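4.2 Why readers stay through the slow chapters

Figure 2. Open gripper over patterned tile, with a wooden cabinet door beyond (computer-rendered view).
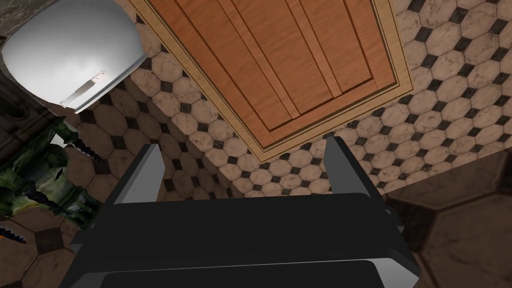 Zyanya Bañuelos wrote to us, after reading an early draft of this section, that we had the slow chapters all wrong. In her view readers don't put up with them while they wait for the next battle or the next kiss; they come for them, and would happily take more of them if the author would only slow down. We have thought about that note a good deal (it is pinned over one of our desks), and much of what follows is an attempt to answer it fairly.

By a slow chapter we mean one in which the main plot of the serial does not move. There is no duel, no confession and no new enemy at the gate. Somebody cooks, somebody mends a coat, two side characters quarrel over a bedroom. In The Lanterns of Terkolwood, the longest of the serials we read for this study, 13 of the opening chapters fit that description, and the first comes before the heroine has even learned the name of the lord whose house she is living in. We had expected the comments to thin out there. They did so a little, in number, but the ones that remained were longer and much more personal, and we found ourselves reading them aloud to each other well past the point where our coding scheme needed it.

We coded 700 comments by hand, all of them left under slow chapters on the reading site Vitine. Each comment was read by two of us and given one of five labels: complaint, prediction, affection for a character, talk about the reader's own life, and talk to other readers. Where we disagreed, the third author read the comment cold and broke the tie. The label that gave us the most trouble was the fourth. A reader who says that the soup chapter made her want to call her sister is plainly talking about her own life, but she is also saying something fond about the soup chapter, and we went back and forth on such cases for most of July before settling on a rule: if a person outside the story is mentioned, the comment goes under the reader's own life. It is a blunt rule and we would probably choose a gentler one if we began again.

Complaints were fewer than we had guessed, and they were rarely about boredom. The most common one had to do with the schedule. Readers who paid for early chapters felt that a slow chapter ought to come bundled with a fast one, and several said so in rather warm language. Iraís Cervantes makes a similar point in her essay on pay-by-chapter fiction, where she argues that a reader's patience is spent in installments too, and we think she is right, at least for the newer readers. Those who had been following the serial for a long time hardly ever complained in this way. They tended to greet each other instead - by screen name, often with a running joke carried over from some earlier chapter that we then had to go and look up.

Predictions behaved in a way we did not foresee. Under the battle chapters of Terkolwood, people predict who will win. Under the slow ones they predict who will be forgiven, and they are very often wrong, and they seem to enjoy that. When the steward Barrera is allowed back to the family table in chapter 14, the comments under it are full of readers cheerfully admitting that they had sworn he would be poisoned. One of them had written out the whole poisoning, dialogue and all, under the chapter before.

This brings us back to the note from Bañuelos. We are persuaded by the larger part of it. The slow chapters are where the promise at the heart of this kind of story (a home, offered to somebody who never had one) gets kept in small amounts, and the readers who care about that promise know very well where to look. We are less sure that more of them would please everybody. Narendra Lodhi, whose shorter serial The Astlow Bride we discuss in the next section, tried a run of five slow chapters together, and the talk between readers fell away badly by the last of them. He told us he would still write them the same way, though perhaps with a storm in the middle.

One caution on the sample. Comments can be deleted by the people who wrote them, and Vitine keeps no public record when that happens, so the angriest and the most tender remarks may both be missing from our set. Kristýna Jireš has suggested comparing saved copies of the same page taken at different times of day, and we have started doing so for the Astlow material, where the comment threads are short enough to manage by hand.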